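Search this site Enter keywords Go

Print this page | E-mail this page

Early Math Materials, Handout 6: Ordering by Size with Wooden Blocks

Aba Asante
Posted 2 Mar 2020

Read this before the practical. Bring it with you, because the task at the end refers back to the terms in the first section.

Terms

Seriation means putting objects in order along one property. In this unit the property is size. A set for seriation should differ in that property and be the same in everything else, so color, shape and finish stay constant. Cubes are a good starting material because all the edges grow together. A child who compares height, width or depth gets the same answer each time.

Do not confuse seriation with sorting. Sorting puts like with like and the groups can be in any order. A seriated row has a first and a last, and each piece in between is larger than one neighbor and smaller than the other.

Starting with three

Three cubes are enough for a first session. With two, the child only has to say which is bigger. With three there is a middle one, and the middle one is where the thinking happens. It is bigger and smaller at the same time, depending on what it is next to. Many four-year-olds will call it "the medium" without being able to say why it goes there. Write down the words they use.

Put the blocks on a plain surface that contrasts with the wood or at least has a clear edge. A flat piece of cardboard works well and costs nothing. It marks out the work area and leaves room next to the blocks for building.
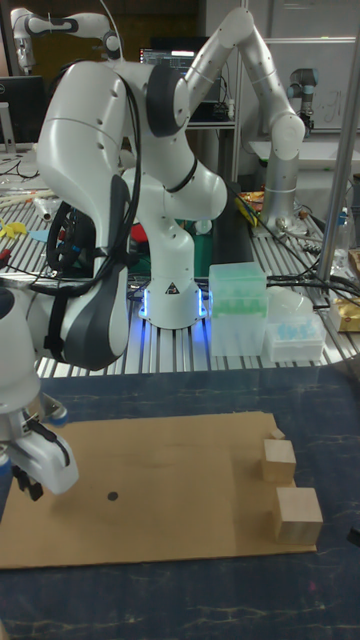
Leave the row loose at first. If the blocks touch, the child sees a staircase and copies the shape. With gaps between them, each pair has to be compared. Also try a row that runs away from the child, small at the back and large in front. A near block looks larger than a far one in any case, so this layout exaggerates the difference. Then reverse it and see whether the order still holds.

From row to tower

Stacking uses the same order with a consequence attached. Largest at the bottom is stable. Let the child try it the other way up before you comment.

Course sets

The Plulatham cupboard holds 24 sets. Sign them out on the sheet and return them with all the blocks in the bag.

Task for the practical

Work in pairs. Plan a ten-minute session with three cubes, one row and one tower. Write out the exact question you will ask first. Maximum 100 words, handed in at the end.

Print this page | E-mail this page

Comments (3)

Prodis: Can we use cylinders for the task if our placement doesn't have cubes?

Aba Asante: Yes, if they differ in both height and width. Say so in your plan.

Altıntaş: Did the reversed row in February with my group. Two of them moved the small one back to where it was before and said it lived there.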